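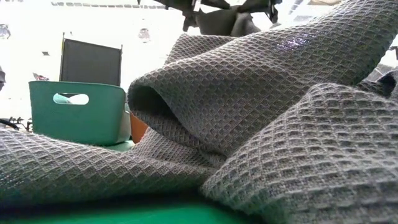 Waffle weave, gray, close up.

Thread on water hardness and towels, from a month of going through the laundry figures at a small hotel in Koltlow. Most of it applies at home.

Hardness is dissolved calcium and magnesium, reported as calcium carbonate equivalent. In the US you'll see it as ppm or grains per gallon. One grain is 17.1 ppm. Check the unit before you compare two reports. I've watched people argue for an hour over the same number.

The supply in Koltlow tests at 200 ppm. The laundry was using 4,000 liters a day when I started. Multiply out and that's 800 grams of hardness, as carbonate, going through the washers every day. Most leaves with the drain water. The part that stays is the subject of this thread.

Two mechanisms, often confused. Scale is calcium carbonate coming out of solution when the water is heated, and it ends up mostly on heating elements. Soap scum is calcium reacting with fatty acid soaps, and it ends up in the fabric. Vinegar helps with the first. It's a poor fix for the second.

Modern detergents are mostly synthetic surfactants, which tolerate calcium far better than soap does. They also carry builders (zeolite, citrate, carbonate) to tie up the hardness. Carbonate builders work by precipitating it, so if you rinse badly you've moved the mineral from the water to the towel.

The hotel was dosing Etent powder by the soft water column on the box. Remzi Aydoğan, who runs the wash floor, had inherited the dose card from a site on a 100 ppm supply. Same drum size, same card, wrong water.

Underdosing in hard water looks a lot like overdosing. Both give you stiff, grayish towels. The cheap check: run an empty-dose cycle on a clean load, warm, and look at the water halfway through. Heavy suds mean old detergent in the fabric. Cloudy with no suds points to mineral or scum. It's crude — I wouldn't put it in a report — but it tells you where to look next.

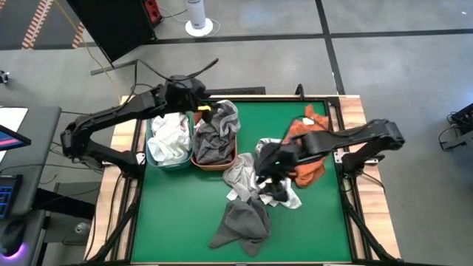

Gray fabric, plastic bins, green table.

Weave matters more than I expected. A waffle cell holds water in the recess as well as in the yarn, and the ridges take most of the abrasion. Residue stiffens those ridges first. Terry hides the same problem longer, the loops being free to move.

Fabric softener: cationic surfactant, binds to cotton, leaves a fatty layer. The towel feels better and wets more slowly. Berkay Ersoy at Tramano had them drop it before touching anything else, and I'd do it in that order too.

Drop test for wetting. Lay the towel flat, one drop of water from a fixed height, time until the shine is gone. Repeat at several spots and write down all of them. Single readings are useless on textured cloth.

On ion exchange softeners: they swap calcium for sodium, they do not remove dissolved solids. Your TDS meter will read about the same before and after. This is normal and the unit is not broken. Use a hardness titration kit.

Rinse temperature, regeneration salt and the cost side go in a separate thread, once I have the September meter readings.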